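Zaltside Riverbank Restoration
Progress Report to the Gekier Fund
Submitted by Preneo, 10/17/21

1. Purpose of this report

This report covers the second reporting period of the Zaltside riverbank grant. It sets out work completed on the bank and the adjoining footpath, work that has been delayed, and the position on spending. It follows the headings requested by the Fund in the grant agreement.

2. Work completed

Bank stabilization on the upper reach is complete. Willow stakes and coir matting were placed along the full length shown in Schedule A, and the matting was pinned and backfilled before the autumn rains. The contractor, Zeng, returned after the first high water to inspect the pins and replaced those that had lifted. No loss of soil was recorded behind the matting at that inspection.

Invasive knotweed was treated at 17 locations. Ten of these had been treated in the first period and showed regrowth. The remainder were identified by the spring walkover survey. All cut material was bagged and removed under the county permit, and the permit record is held at the Preneo office.

The footpath between the weir and the old tannery wall has been regraded and surfaced with crushed stone. Drainage on the inside of the bend remains poor. Standing water was noted there after moderate rain, and a shallow cross drain has been added to the work list at no extra charge to the grant.

3. Work delayed

Planting on the lower reach has not started. The nursery was unable to supply alder of the agreed size, and the substitute offered was bare-root stock that could not be held on site until the ground was ready. A revised order has been placed for the dormant season. We ask the Fund to note that this moves the planting milestone into the next period.

Two interpretive signs are also outstanding. Text for both has been agreed with the landowner. Fabrication will begin once the sign locations have been confirmed with the county highways office, which has asked that the sign at the weir be set farther back from the road.

4. Monitoring

Water clarity and bank profile were measured at the fixed stations set up in the first period. Clarity readings on the upper reach were better than in the first period, although the season was drier and the two sets of readings should be compared with care. Bank profiles were stable at every station except the one nearest the tannery wall, where the toe of the bank has moved slightly toward the path. This station will be measured again after the winter.

5. Finance

Spending is within the approved total. The nursery line is underspent for the reason given in section 3, and the path surfacing line is fully spent. Preneo requests permission to carry the nursery balance forward. No transfer between budget lines is requested.

6. Next period

Work will cover the lower reach planting, the cross drain, installation of the signs, and a follow-up knotweed survey in the growing season. The next report will include the winter profile measurements and a final maintenance schedule for the landowner's approval.
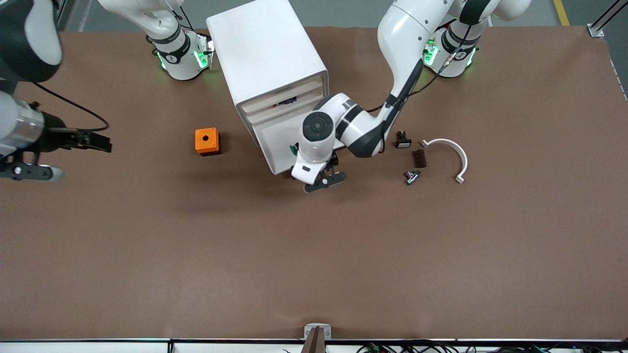 Worktable with drawer unit and small parts.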